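Prulel Support Desk
Ticket 2465
Subject: Bread rising over the pan and then sinking in the middle, Drunutetti bread machine
Status: Solved
Opened: 9/13/19

Customer wrote:

Hello there, and thank you in advance for reading all of this, because I know I go on a bit. I bought the Drunutetti bread machine from your shop in the spring and for the first few months it was the best thing in my kitchen. I made a loaf every other morning, white mostly, and sometimes the oatmeal one on the back page of the booklet, which my whole family fights over. Then we moved house over the summer, from near sea level up to Sandton Heights, which is a good deal higher (I'm told the road sign at the top says 2465 meters but I have never stopped to read it properly). The machine made the trip in its own box with all the foam.

Ever since then the bread has been wrong. It climbs up during the last rise until it touches the lid, looks wonderful, and by the time the baking is finished the middle has dropped down like a soup bowl. The edges are fine to eat. The middle is gummy and a bit sour. I've tried new yeast, I've tried a different flour, and I've tried standing in front of it and telling it to behave. I am using the recipe exactly as printed. Is the machine broken? It's still under warranty until October and I would rather know now.

Support reply 1:

Hello, and please don't worry about the length, long messages are usually the ones that get fixed fastest! I'm sorry about all those sunken loaves. It's so disappointing when you've smelled it baking all afternoon.

I have a strong hunch already, but let's rule the machine in or out first so we don't waste your flour. Could you try these for me when you have a quiet hour?

1. Take the pan out and turn the drive shaft underneath it with your fingers. It should turn smoothly with a little resistance and no grinding.
2. Put the pan back in and press down until you feel it lock on both sides. After a move it's easy for the spring clips to get bent inward.
3. Run the Bake Only program, empty, for ten minutes with an oven thermometer resting on the floor of the pan. Leave the lid shut while it runs and use oven gloves to get the thermometer out.
4. Tell me which recipe you're using and how you measure the flour (scoop it straight out of the bag, spoon it into the cup, or weigh it).

Customer wrote:

I did all four with a cup of tea beside me. The shaft turns nicely. One of the clips was a tiny bit bent so I pushed it back with my thumb and now the pan clicks in on both sides, which I don't think it was doing before, so thank you for that. I let the empty bake go on longer than you said because the phone rang, and the thermometer said 248 when I got back to it. Fahrenheit, I mean. I hope that isn't bad.

I scoop the flour out of the bag with the measuring cup, always have. The recipe is the Basic White from page 22, with the full amount of yeast.

Support reply 2:

That's really helpful, thank you, and I'm glad about the clip. 248 is lower than I'd like to see after a longer run, but a thermometer lying on the bottom of an empty pan is a rough sort of test, and in our workshop the readings jump all over the place depending on how it's sitting. Please hold on to that number and we'll come back to it if the next loaves are pale.

Now for my hunch. I think your bread is rising too fast for where you live. The air pressure is lower up there, so the gas in the dough pushes out more easily and the loaf gets to its full height well before the machine is ready to bake it. It keeps stretching, the walls get thin, and once the heat comes on there isn't enough structure to hold it up. Down at your old house the timing happened to suit the recipe very well. The machine works by the clock, and it has no way of knowing that you've moved.

For the next loaf, please change only these things and leave everything else as it is on page 22:

- Cut the yeast by a quarter. If that still sinks, cut it by a third.
- Take the water straight from the cold tap. Warm water gives the yeast a head start it doesn't need.
- Add a quarter teaspoon more salt, which slows things down a little.
- Look at the dough ten minutes into the kneading. Flour dries out in mountain air and you may need another tablespoon or two of water. You want a ball that's soft and slightly tacky and pulls away cleanly from the sides.
- Please stop scooping, if I can talk you out of it! A packed cup can hold quite a bit more flour than a spooned one, and it changes from day to day. If you have a kitchen scale, all the better.

One loaf at a time, and jot down what you did. I keep a notebook for this myself and the pages are stuck together with dough.

Customer wrote:

Loaf one, yeast down by a quarter, cold water, extra salt. It rose nearly to the lid and dropped a little, maybe half of what it did before. The middle was cooked through! My neighbor had two slices and said she couldn't see what I was complaining about.

Loaf two, yeast down by a third, and one more tablespoon of water at the ten minute check because the ball looked stiff and kept thumping around. Flat on top. Not sunken, just flat, and the crumb was lovely. I weighed the flour on my mother's old Noguchi scale, which took me half a morning to find as it was packed with the Christmas things.

The crust is paler than I remember from the old house. Is that the thermometer business?

Support reply 3:

Oh, I'm so pleased! Flat on top means you're very nearly there. A couple of thoughts for loaf three. Keep the yeast where it is, and set the crust to Dark. If it's still pale, put the machine somewhere out of a draft, well away from the back door or an open window, as the outer shell is thin and loses heat quickly.

If the Dark setting still gives you a blond loaf, let me know and I'll send out a new heating element under the warranty. You've opened this ticket in time, so the date won't be a problem even if we're still chatting when it runs out.

Customer wrote:

Loaf three came out with a proper dome and a brown crust. I moved the machine to the other counter, away from the door, and set it on Dark. I could have cried. The oatmeal recipe is next, and I've already promised half of it away. Should I do the same things to that one?

Support reply 4:

Yes please, with one difference. Oats soak up a lot of water, so hold back on adding any extra until a few minutes later than usual, maybe the fifteen minute mark, and give them the chance to drink what's already in the pan. Same cut in yeast. If the recipe has honey in it, use a little less, as sugar feeds the yeast and will hurry it along again.

I'll mark this one as solved, but the ticket reopens by itself if you reply to it, so do write back if the oatmeal gives you any trouble. Happy baking, and I hope the new house is treating you well.

Internal note: no parts sent. Bent clip on pan fixed by customer. Suggest we add a high altitude line to the Basic White page when the booklet is next printed, as it only has a paragraph on page 200 of the full manual, and that's the download that hardly anyone opens. 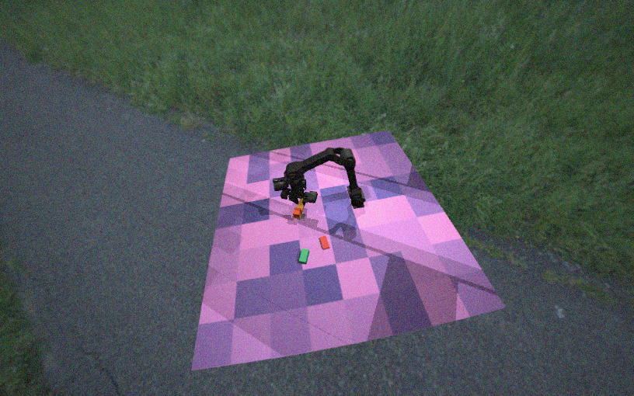

Do I need to change the yeast in a bread machine recipe if I live high up in the mountains?

It's a good idea to start by using a quarter less yeast than the recipe says, along with cold water, and to go down to a third less if the loaf still sinks in the middle.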